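Vundton Workstation Refurbishing Guide
Section 6: Memory Modules – Access, Removal and Fitting

6.1 Scope

This section covers work on the system memory of single-socket tower workstations that have a bank of memory slots on each side of the processor. It applies to units received at the Magesa bench with the side panel and processor cooler already taken off under Section 5. If the cooler is still mounted, go back to Section 5 before starting.

Slot numbering, supported module sizes and the order in which slots must be filled differ between board revisions. Use the slot map for the board on the bench. Slot maps are kept in the Miris parts folder, sheet 145.

6.2 Before You Start

1. Shut the system down, switch off the power supply and unplug the power cord.
2. Press and hold the power button for a few seconds to discharge the supply.
3. Lay the case on its side with the open side facing up.
4. Put on the wrist strap and clip it to bare metal on the chassis.
5. Move any cable lying over the memory slots to one side. Do not unplug it unless the slot cannot be reached otherwise.

CAUTION: With the cooler removed, the processor heat spreader is exposed. Do not rest tools, modules or fingers on it. Any paste residue must be dealt with as described in 5.9, before memory work begins.

CAUTION: Do not open the processor retention frame during memory work. The levers are under spring tension and the contacts under the processor cannot be repaired at the bench.

6.3 Locating the Slots

Find the processor first. It sits in a metal frame between the two banks. The slots in both banks run parallel to each other, with a latch at the ends of each slot. Capacitors stand close to some of the latches and are easily bent by a fingertip or the corner of a module, so check the clearance at both ends of a slot before working on it.

Record which slots are filled before removing anything. A bank that looks empty at a low angle may still hold a module, as the edge of a fitted module is narrow and close in color to the slot walls. Look straight down, with the bench lamp moved off to one side to reduce glare from the heat spreader.
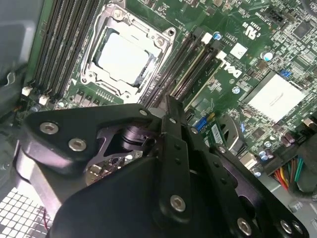
6.4 Removing a Module

1. Press the latch outward at one end of the slot until it stops.
2. Press the latch outward at the other end. The module should rise slightly.
3. Hold the module by its two short ends, or by the upper edge near the ends. Keep clear of the gold contacts.
4. Lift straight up. Do not rock the module from end to end.
5. Place the module in an antistatic tray, label side up.
6. Write the slot number on the tray tag.

If a module does not rise when both latches are open, close the latches, press the module down gently and open them again. Do not pry with a screwdriver. A stuck module should be reported to Sewwandi Gunawardena with the unit number.

NOTE: Leave the latches of an empty slot open if a module is to be fitted in the same session. Close them if the unit is going back to the rack.

6.5 Inspecting the Board

Inspect each slot along its full length. The channel must be free of dust, paste and loose fibers. Remove dust with short bursts from the hand blower, directed along the slot toward the nearest open side of the case. Compressed-air cans are not to be used, as they can spray liquid propellant.

Check the following points:

Latches: present, free to move, no cracks at the pivot.
Slot walls: straight, no chips at the key.
Capacitors: upright, tops flat, no residue at the base.
Retention frame: closed, with its screws in place.
Cables: clear of both banks and of the cooler mounting points.

A capacitor with a domed top is cause for rejection of the board. Tag it and enter code 3777 in the unit log. Boards carrying this code go to Ronaldo Lagman for parts recovery and are not retested.

Modules left in one bank for reference during inspection must match the slot map. If they do not, remove them and start again from an empty board. 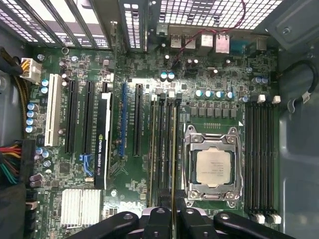 6.6 Fitting a Module

1. Confirm that the module type, speed and capacity match the unit order. Do not mix registered and unbuffered modules.
2. Open the latches at both ends of the target slot.
3. Turn the module so that its contact edge faces the slot and the notch lines up with the key. The notch is off center and the module fits one way only.
4. Bring the module down level over the slot. Keep it parallel to the neighboring slots until both ends have entered the guides.

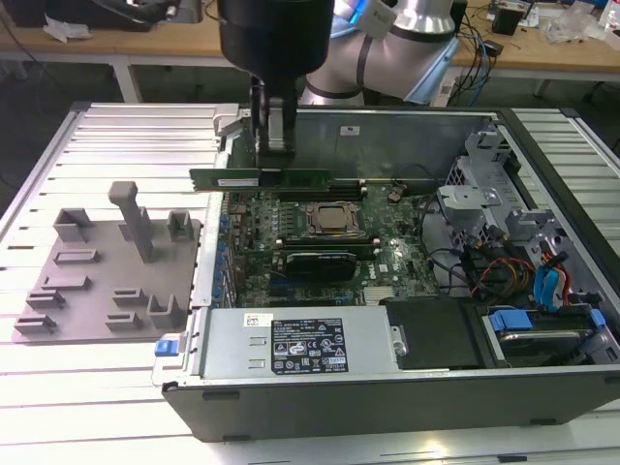
5. Press on the upper edge with even force until the latches close. Press at both ends – pressure at one end only can lift the opposite contacts.
6. Check that both latches are fully upright and that the gold contacts are no longer visible above the slot.
7. Repeat for the remaining modules, in the order given on the slot map.

CAUTION: If the module stops before the latches move, lift it out and check the notch position. Added force will crack the key.

6.7 Closing Out

Return displaced cables to their original routing. Refit the cooler as described in Section 7 before applying power. The system must not be powered on without a cooler, even for a memory count.

After the cooler is fitted, start the unit and compare the memory total on the setup screen with the order. If the total is low by one module, power down, unplug the cord and reseat the last module fitted. Run the Zudenley memory test for 2 full passes and attach the printout to the unit log.

Changes to this section are made by Régis Roussel. Send corrections with the section and step number.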